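Trips > Day visits > Stone and quarries

A day at the Barkent quarry open house

Last updated Oct 22, 2023

I had been trying to get into Barkent for years. They open the gates to the public once a season, the tickets go in a blink, and every time I remembered to look they were long gone. This time I set an alarm on my phone back in February and got two! My sister came along for the drive and the promise of lunch, and I think she ended up liking it more than I did.

You park down in Dulura, by the old rail depot, and a shuttle bus takes you up. Don't try to drive it yourself. The road is one lane with a drop on the left, and the loaded trucks coming down do not look like they want to negotiate. The ride takes 30 minutes, most of it in first gear, and the lady across from me kept her eyes shut the whole way. The views are wonderful if you can stand to look.

The quarry

They hand out hard hats and vests at the top (my hat would not tighten, so I spent the morning holding it on) and split everybody into groups. Ours had a retired tile setter in it who asked better questions than the rest of us put together.

The first thing that hits you is how bright it is. Bring sunglasses! The working face goes down in giant steps, all square corners, and the cuts are so clean it looks like somebody took a cheese wire to the mountain. The cutting is done with a long loop of wire set with diamond beads, with water running over it the whole time, and it is a lot slower than I had pictured. Our guide said a big cut can take most of a shift. We stood and watched one for a while and I could not see it move at all, but the noise was something – a kind of steady whine that you feel in your teeth.

The bit I keep telling people about is the chapel. It's a room the old crews cut by hand into the side of the first pit, with benches left standing in the rock and tool marks all over the walls. It was chilly in there and very quiet after all that whining, and my sister sat down on a bench and would not leave until the guide came back for her. The date over the door is 1,811, and yes, it's carved with the comma. The guide has no idea why either.

The cutting shed

After the pit they walk you down to the shed, where blocks get turned into slabs. This was my favorite part. The gang saw has a whole row of blades going back and forth through one block, like a bread slicer in very slow motion, and there's gray mud running off it into a channel in the floor. Then the slabs go on to polishing, where each head is finer than the one before. You can put your hand on a piece from each stage, laid out on a bench, and the jump from the second-to-last to the last is the big one. It goes from chalky to glassy just like that.

I asked about kitchens, of course, because we are redoing ours and I have been going back and forth on marble since forever. They were very straight with me. It will etch if you leave lemon juice or vinegar on it, and sealing helps with stains but does nothing for the etching. If that will make you miserable, buy something else. A honed finish hides the marks better than a polished one. The pale stone with the faint gray and beige veins is what most people want for counters, and I'm no different. I came home with a sample in my purse and a very sore shoulder.

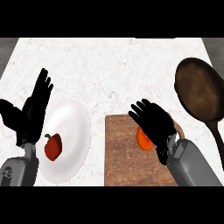

Lunch, the shop and getting home

Lunch is at Cowie, the canteen next to the shed, where the crews eat too. Bean soup, bread, a slab of cheese and a plum cake that I went back for. It's included in the ticket, and they'll do a version without meat if you say so when you book. Get there early, as there are only 4 long tables and our group had to wait for seats.

The shop is run by Clakero, and it's a mixed bag. The mortars and pestles are lovely and weigh a ton. The coasters were overpriced, I thought, and the chess sets were way out of my league – 200 dollars for the small one. What I'd go for is the offcut bin out back, where you fill a bag for next to nothing. I got a cheese board out of it with one rough edge, and two bookends that almost match.

The last shuttle leaves pretty promptly, so keep an eye on the time if you're digging in that bin. Wear shoes you don't care about, too. My black sneakers are still gray around the laces, and I've washed them twice.

Contact | © Day visits | Back to top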